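17 February 2021

Slept badly, up before the alarm. The heating bill came and it is 34 dollars more than last month. I put it in the drawer with the other one.

Phoned Madhu Vashisht about the choir. She says the hall in Rollville won't open to groups before July, so we go on practicing over the computer. The sound lags and the altos come in late every time. Archana wants to drop the Latin piece. I'd rather keep it. We have put in too many evenings to throw it out now.

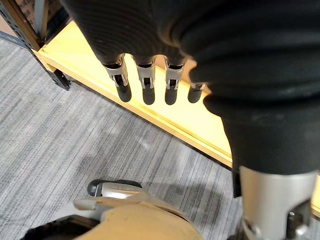 After lunch I went over my part again with the recording Devendra sent. Page 5 is still a mess. I run out of breath before the long note and take it in the wrong place. Marked it in pencil. Did the last page 2 times and left it there.

Walked to the post office with the parcel for Pramila. The line was out the door, so I waited outside in the cold. Soup for supper, the last of the lentils. Need onions, rice, stamps, a new bulb for the hall.

Jitendra called at eight. His cough is better and he is back at work. He asked if I still had his score with the alto line written in. I looked in the piano bench and it wasn't there. Will try the closet tomorrow.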